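Sunar project, progress to July

We've had a really good stretch! The set of household demonstrations now stands at 3000, up from 700 in the spring report, and Shufen Su has begun training on the thin-object tasks.

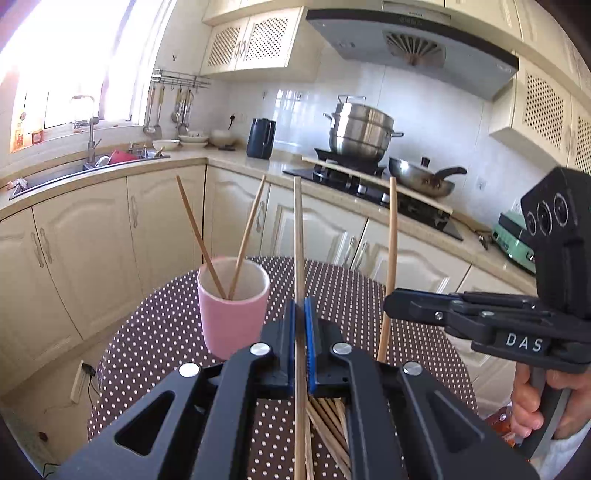

Training on long, narrow things is where the new method pays off — the policy now completes 80 of every 100 trials in our own tests. Chopsticks are the hardest so far, with one held upright in the ribbed blue pads and others leaning in the pink cup. Phase 2 adds cutlery.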